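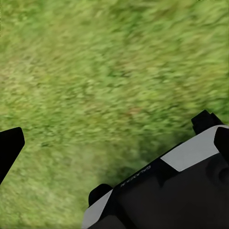

Wrist view over the grass, gripper open.

Plullar garden scene: gripper opens by itself during carry

mossbank
27 Sep 2019
We run a two-arm setup in Plullar, using the backyard from the Ouellet scene pack. The task is a simple tidy-up: pick an egg off the lawn, carry it to the basket, let go. The pick is fine. Then on some runs the gripper goes to full open halfway through the carry, with no open command from our side. The egg drops in the grass and the arm finishes the move with nothing in it.

I logged 20 runs last night and it happened in 5 of them. Same start pose, same seed. The planner log shows "hold" the whole way. The joint log shows the finger joint leaving its target in one step and sitting at the open limit until the next grasp command.

I'm on Plullar with the Sovitz gripper driver, the July build. The previous build never did this, or I never noticed. Has anyone else seen it?

tinshed_4
It's your friction settings. The default contact material on the eggs in that pack is very slick. Raise it and try again.

mossbank
I did that first. The egg isn't slipping out. The fingers open and then it falls, and you can see the order in the joint log.

tinshed_4
Joint log order can fool you. If the contact solver blows up for one step it pushes the fingers apart, and the log looks like they opened on their own. I've had that with small round objects more than once. Put a force limit on the finger joint and see if it goes away.

kelpworks
A solver kick would push them apart and then the controller would pull them back to the hold target. OP says they stay at the open limit. I don't think that's contact.

What does the driver do when it loses the command stream? In the July build Sovitz added a watchdog. If no command arrives for 900 ms it goes to a "safe state", and safe state in the default config is open.

mossbank
I didn't know about the watchdog. It isn't in the readme I have. Where is it set?

kelpworks
In the driver yaml, under fault handling. The two keys are the timeout and the state on timeout. You can pick open, hold or limp. The default is open, so that a person's hand can get out if the link dies. Fine for a bench arm next to people, bad for carrying anything.

mossbank
OK, found it. I also have a better idea of when it happens now. It comes mostly when the arm passes over the part of the yard with the gray slab and the big woven cylinder lying on it. That area has a lot of geometry close to the wrist.
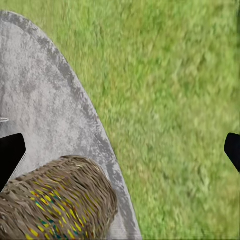

The step time goes way up there. If the sim stalls for long enough, the planner can't publish, and the watchdog runs on wall clock time, so it trips even though almost no sim time has gone by. I put a print in the fault handler and re-ran. Every time the gripper opened, the handler had fired right before it.

tinshed_4
Fair enough, not friction in your case. I'd still fix the friction.

garagelathe
So turn the watchdog off in sim and you're done.

kelpworks
Please don't do that. People copy the sim yaml to the real arm all the time. Then you have a real gripper with no link timeout. Set it to hold and switch the timer to sim time.

garagelathe
Hold on a real arm is worse. If the link drops while it has somebody's finger, it keeps squeezing. Open is the right default on hardware and I wouldn't touch it. In sim there are no fingers to pinch, so off is fine.

kelpworks
Then keep two files and put the word sim in the name of one of them. What I object to is one file with the check turned off.

bimberg_lab
We went through this on the Bimberg project with a real arm. The driver was left on hold, the network switch lost power, and the gripper stayed closed on a part fixture while the arm coasted into its stop. It bent a finger mount. No one was near it. After that we went back to open and put a tray under the carry path. Dropping the part costs us less than the mount did.

For sim I would do what kelpworks says, sim time and hold, separate file.

mossbank
Going with the separate file. I made the change and ran the task again, watching from the head camera this time. 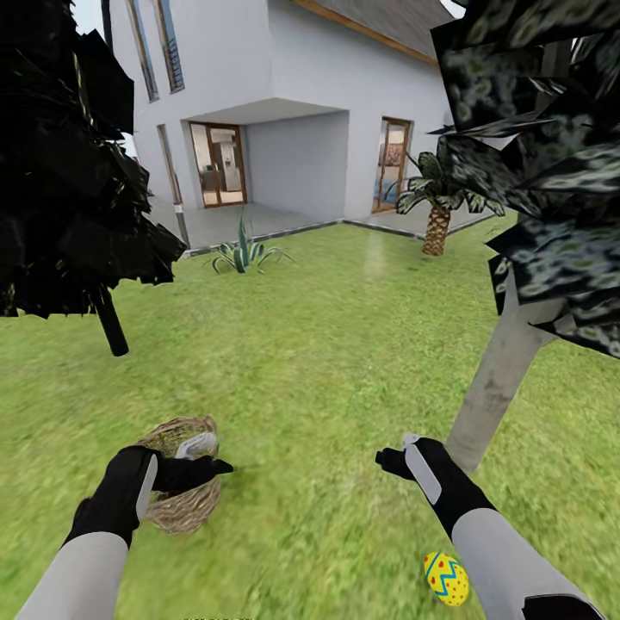 Head view, left hand at the basket, egg on the lawn by the right forearm.

Another 20 runs, no unplanned opens. The handler did not fire once. The stalls over the slab are still there, and I'll open a separate thread about the collision meshes in that scene.

One more thing for anyone searching later. The fault handler doesn't write to the main log unless the log level is debug, so with default settings you get no sign that it tripped. I reported that to Sovitz. I think a safety state change should always be logged.

tinshed_4
Agree on the logging.

garagelathe
Which build number was it exactly? I have two from July here and only one has the fault handling section in the yaml.

mossbank
The later one. The earlier one doesn't have the watchdog at all as far as I can tell.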